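关于我们

布勒恩达尔（Blöndal）手部与夹持实验室
隶属普拉斯霍尔姆（Prasholm）技术学院

首页 / 学院概况 / 实验室 / 关于我们

我们是谁

大多数实验室的“关于我们”从一项奖励讲起。我们没有什么可挂的奖，所以从一次事故讲起。

布勒恩达尔实验室研究一件听上去很没出息的事：怎么让机器把东西拿住，再放到该放的地方。盘子、杯盖、药盒、肥皂，凡是厨房和洗手间里能找到的小物件，我们大概都摔过。实验室的前身是学院的一间家政教室，水池和台面都是那时候留下的，下水道的脾气也是。

目前在册的老师和学生分成两组，一组做手持夹爪和示教数据，一组做机械臂。两组共用一台咖啡机，关系因此总体良好。

那次事故

既然每个来访的人都会问，我们就一次写清楚，省得在走廊里听到第六个版本。

事情发生在五月，下午四点多。当时机械臂组在测一套新的递放程序，项目代号拉马诺（Lamano）。任务很简单：机械臂从台面上拿起一个圆形的木块，移到水池上方，递给对面的人手里的夹具，然后松开。前面跑了一上午，没有出过差错。学生们已经开始讨论晚饭吃什么，按照本实验室的经验，这通常是不好的兆头。

下一次递放时，机械臂到了位置，没有松手。它判断自己手里没有东西。既然没有东西，按程序就该回去重新抓一次，于是它攥着那个木块，以重抓的速度往回走。对面的人，也就是本实验室的鲁思·加赛德（Ruth Garside），这时已经把另一端夹住了。

结果是鲁思的手腕扭伤，夹具的一根手指被扯断，木块飞出去打在灯罩上，然后落进水池，堵住了排水口。水龙头当时开着。这件事我们后来也写进了报告，虽然严格说来水龙头不是机器人。

急停按钮当时在哪里？在机械臂的控制柜上，离鲁思伸直手臂还差一步半。装按钮的人考虑得很周到，把它装在了站在控制柜旁边的人最顺手的地方。那天控制柜旁边没有人。

原因

我们花了八天查原因，其中六天在查错误的东西。

最先被怀疑的是软件，因为软件总是最先被怀疑。写递放程序的阿德利诺·科埃略（Adelino Coelho）把日志从头到尾读了两遍，得出的结论是程序完全按照他写的那样运行，这让他的心情很复杂。随后被怀疑的是电源，再后来是地板。怀疑地板的那位同学已经顺利毕业，这里就不提名字了。

真正的毛病出在指垫里的接触传感器上。那一批传感器的引线在手指根部转了一个急弯，每开合一次，就折一次。我们把拆下来的旧件装到台架上反复开合，第792次时信号断了。不是慢慢变弱，是一下子没了，读数归零。而在我们的程序里，归零的意思是“手里没有东西”。

换句话说，“传感器坏了”和“什么也没拿到”，在机器看来是同一句话。写这段程序的时候，我们没有给它准备第二句。

还有一个次要原因，我们犹豫过要不要放在公开页面上，最后还是放了：回程速度的上限当时被调高了。调高的理由是演示好看。演示确实好看。

后来改了什么

接触信号现在分成三种状态：有、没有、不知道。进入“不知道”之后，机械臂原地停住，保持当前的夹持力，等人来处理。它既不松手，也不回去重抓。刚改完的那几周它停得非常频繁，像个刚考完驾照的人，我们慢慢把误报压了下来。

有人参与的递放，回程速度限制在每秒90毫米，这个数写在固件里，改动需要两个人签字。阿德利诺说这个速度看着让人想睡觉。我们认为这正是它的优点。

急停按钮增加到每个站位一个，另外配一个踏板。踏板的位置由站在那里的人自己定，定好以后用胶带在地上贴出来。

传感器引线改成大弯走线，并按开合次数更换，不再等它坏。更换记录挂在墙上，纸质的，用笔填。我们试过电子表格，大家都说填了。

最大的一个改动是工作顺序。现在任何一项递放任务，都要先由两个人各拿一只手持夹爪做一遍，做顺了，数据过了检查，才轮到机械臂。人和人配合不好的动作，我们不再指望机器能配合好。
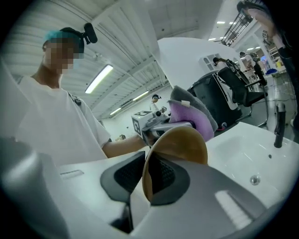

这样做自然慢得多。拉马诺项目原定一个学期完成，最后用了三个。院里问过进度，我们回复了一份长达105页的事故分析，此后院里没有再问，可能还在读。

不过慢也有慢的收获。两个人做递放的时候，会有很多小动作是写程序的人想不到的：接的一方先轻轻带一下，给的一方感觉到了才松；谁要是没拿稳，另一个会停下来等，很少有人往回猛拽。我们的新程序有一大半是从这些小动作里来的。机械臂现在松手之前会先等对方那一下轻轻的拉力，等不到就不松，也不走。

我们如何看待故障

实验室有一个故障本，封面写着“普拉纳德（Plarnard）”。这是当年那台机械臂的绰号，起名的人说没有含义，我们也没查到。机械臂退役以后，名字留给了本子。

凡是出了和预期不一样的事，都要记一笔，不论大小，当天记完。写的时候有几条规矩：

先写发生了什么，再写你觉得是为什么，两段分开。
“操作不当”四个字不能单独成为原因。要写清楚是什么让人那样操作。
差一点出事，按出事记。
不许写“偶发”。写过“偶发”的，后来都又发了。

每月有一次读本会，由苏尔米拉·格雷罗（Zulmira Guerreiro）主持，从本子里挑几条念出来，大家讨论。念的时候不点名，但笔迹是认得出来的。新生一般在第二次读本会上第一次听到自己写的条目，脸红属于正常现象。

有合作单位建议我们把这些内容收起来，至少不要放在网站上。我们考虑过。问题在于，来谈合作的人第一个问的往往是“你们出过事没有”，如果回答没有，对方里面懂行的就会开始看表。

人员

本尼迪克特·丹策（Benedikt Danzer），实验室主任。负责经费、场地和签字。事故当天他在外地开一个关于人机协作安全的会，这件事他本人要求写在这里。

鲁思·加赛德，高级工程师，安全负责人。手腕早已恢复。在事故之前，本实验室没有安全负责人这个岗位；事故之后她提出要设一个，并表示由自己来当，当时没有人觉得适合反对。急停踏板的方案出自她手。

阿德利诺·科埃略，讲师，负责控制软件。三态接触逻辑的作者，也是两态接触逻辑的作者。

苏尔米拉·格雷罗，数据组组长。负责手持夹爪的示教采集和质量检查，有权退回任何人的数据，并经常行使这项权力。

康斯坦萨·托莱多（Constanza Toledo），实验技师。手指、指垫、引线和一切会磨损的东西归她管。台架寿命试验由她搭建，那根断掉的夹具手指也由她保管，放在抽屉里，有人来参观时可以拿出来看，请不要掰。

教学与参观

实验室每学期开设一门面向本科高年级的课程，名称是“夹持系统的故障分析”。没有期末考试，考核方式是给一台被我们动过手脚的夹爪找出毛病，并写一份别人能看懂的报告。往年学生找出过我们没有动的毛病，也给分。

希望来实验室做毕业设计的同学，请先找苏尔米拉约一次读本会旁听，听完仍然想来的，再联系导师。

欢迎中学和企业预约参观。参观者请穿不露脚趾的鞋，长发扎起，不要站在胶带圈出的踏板区域内。递放演示由我们的人员完成，参观者如果想亲自接一次，需要先听鲁思讲完安全说明。说明比演示长，请预留时间。

水池可以正常使用。排水口现在装了滤网。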